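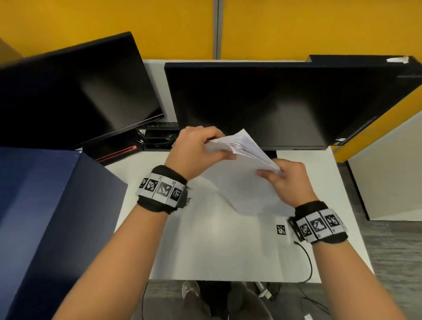

一叠纸要理多少遍：访Windlow数据采集项目负责人

六月　本刊编辑部

打印本页　｜　电邮转发

Windlow的数据采集部门设在一栋普通办公楼内，与行政、财务同处一层。采集员上岗后所做的事，在旁人看来与一般文员并无分别：整理文件、收拾桌面、把散开的纸张对齐归拢。不同之处在于，他们双腕佩戴印有黑白方形标记的腕带，每一次动作都作为示范样本进入系统，供机器学习双手操作之用。

本刊日前就样本采集的组织方式、质量标准与人员管理等问题，采访了该项目负责人。按照受访者的要求，文中不列姓名。

谈到为何从办公室里的纸张入手，负责人表示，这一选择在立项初期曾有争议。“当时内部有两种意见。一种主张先做硬质物体，杯子、盒子、工具，形状固定，标注容易，进度也好看。另一种主张尽早接触柔性物体。纸张介于二者之间，单张是软的，成叠之后有一定的硬度，但是受力不匀又会弯、会滑、会散开。我们认为，这类材料迟早要面对，早做比晚做有利。”

据介绍，项目目前设有31类桌面任务，其中与纸张有关的占相当比重，包括拾取、翻检、抽出指定页、磕齐边缘、左右手交接以及装入文件夹等。截至采访时，纸张类任务通过验收的样本为2370段。负责人强调，这一数字只计通过验收的部分，采集中止、标记丢失或任务未完成的，另行归档，不计入成果。

“未通过的样本也有价值，但价值不同，不能混在一起统计。过去有些团队报总量，数字很大，真正能够用于训练的却说不清楚。我们在制度上把这个口子堵住了。”

关于腕带的作用，负责人作了较为详细的说明。腕带上的方形标记图案各不相同，系统从头部视角的画面中识别图案，据此推算手腕的位置和朝向。桌面上也贴有同类标记，作为固定的参照。“手腕是运动的，头部也是运动的，如果没有一个不动的东西，两者之间的关系就容易漂移。桌面标记的用途就在这里。”

记者问及，腕带是否影响采集员的自然动作。负责人承认，影响是存在的。“刚戴上的时候，多数人会不自觉地把手腕端平，生怕遮住标记，动作就变得拘谨。这种样本我们是不要的。培训的主要内容，就是让采集员忘掉腕带，按平时的习惯去做。标记转到背面看不见了，由后端去处理，不必由人来迁就。”

按照该部门的规定，新进采集员须完成300段练习样本，方可进入正式采集。练习样本一律不入库。对此，外界曾有成本过高的看法。负责人的回应是，练习阶段所费的时间，在后续验收中可以收回。“一个人理纸的习惯，在前几十段里变化很大。他会琢磨怎样做更快、更整齐，等到稳定下来，动作里多余的部分就少了。我们需要的是稳定之后的状态，同时又不希望所有人都稳定成一个样子。”

这一点引出了采访中谈得较多的一个话题，即示范的多样性。负责人介绍，部门不向采集员规定具体手法。同样是整理一叠松散的纸，有人习惯一手握住上沿、另一手捏住下角，边提边理；有人习惯竖起来在桌面上磕；也有人先平摊，再逐张收拢。以上做法只要达到任务要求，均予验收。

“早期我们编过一本操作手册，把手的位置、用几根手指都写了进去。执行了一段时间后发现，样本之间过于相似，模型换一张桌子、换一种纸就不会了。后来手册作废，现在的任务单只写起始状态和结束状态，中间过程由采集员自行决定。”

场地布置方面，该部门同样采取了较为宽松的做法。采集工位使用真实的办公桌，显示器、键盘、线缆等物品照常摆放。负责人认为，背景过于整洁，对训练并无益处。“将来机器要去的地方，桌上不会替它清干净。显示器会反光，隔断的颜色会变化，这些都应当出现在样本里。我们只要求操作区域留出足够的空间，其余不作统一规定。”

与此同时，光照条件需要记录。每一批样本开始之前，采集员须填写当时的照明情况和窗帘状态。上午与下午的样本分别编组，以便日后查找问题时有据可依。

验收环节由Rornska承担。Rornska与Windlow在组织上相互独立，采集部门无权修改验收结论，只能提出复核申请。谈到这一安排的由来，负责人称，采集与验收由同一批人负责，标准难免随进度松动。“月底赶数的时候，人总是宽容一些。分开之后，起初双方摩擦不少，主要集中在‘对齐’如何认定上。一叠纸边缘错开多少算整齐，各人看法不同。后来双方共同拍了一组对照样张，挂在两边的墙上，争议才逐渐减少。”

记者注意到，项目对纸张本身也有管理要求。负责人解释，纸张经反复使用后会变软，边角起毛，摩擦力也随之改变。部门为此将用纸分为新纸、使用过的纸和明显卷曲的纸三档，每段样本均注明档次。纸面是否有印刷内容也须登记。“有字的页面和空白页面，在画面里给系统的线索是不一样的。任务如果要求分清正反面，空白纸就无从谈起。打印内容由我们自行生成，不使用任何真实文件。这是一条硬性规定，没有例外。”

关于个人信息保护，负责人表示，头部视角的画面难免摄入周围环境。采集期间，相邻工位的显示器应当关闭或熄屏，桌面不得放置带有个人信息的物品。采集员有权在当日下班前申请删除本人的任何一段样本，无须说明理由。据称，此类申请并不多见，但制度始终保留。

在人员负荷方面，部门规定每连续采集一段时间后必须休息，采集员在一个班次内至少更换一次任务类别。负责人坦言，重复性劳动带来的疲劳，是这项工作中较难解决的问题。“疲劳首先影响的是手指。人累了以后，捏取的动作会变成拨和推，结果看上去一样，过程却不同。验收方曾经把某一时段的样本整批退回，我们回头查看，正是下午四点以后采集的。此后四点以后不再安排纸张类任务。”

对于训练效果，负责人的表述较为谨慎。他表示，模型目前在成叠纸张的拾取上表现尚可，在纸张散开之后的重新归拢上仍不稳定，尤其是最下面一张容易遗留在桌面。该问题究竟源于样本不足，还是源于手部触觉信息的缺失，内部尚无定论。“画面能告诉系统手在哪里，不能告诉系统手用了多大的力。人理纸的时候，很大程度上凭手感。这一部分如何补上，我们正在与Bucur方面商讨，暂时没有可以公布的内容。”

采访最后，记者询问下一阶段的计划。负责人称，部门拟将采集范围扩展至信封、薄册与装订文件，并在Uduton增设第二处采集场地，以取得不同桌椅高度和不同采光条件下的样本。两处场地将沿用同一套任务单与验收标准，采集员在当地招募。至于场地启用的时间，须视家具到位情况而定。

打印本页　｜　电邮转发

读者评论

档案室老员工：理了多年的纸，头一回知道“磕齐”也能算一类任务。想请教一下，复写纸和硫酸纸有没有列入计划？这两种的手感跟普通打印纸差得很远。

南窗：文中说手册作废，改为只写起始和结束状态，这一点深有同感。我们单位做装配示范，现在还在规定手指位置，采出来的东西千篇一律，已转给同事参考。

匿名读者：四点以后不安排纸张类任务，那安排什么？希望后续报道能够说明。

kz_lin：验收与采集分开是对的，但复核申请由谁裁定，文中没有交代。如果还是验收方自己裁定，意义就打了折扣。

档案室老员工：回复楼上，我理解是双方对着样张一起看，文章写得确实不够清楚。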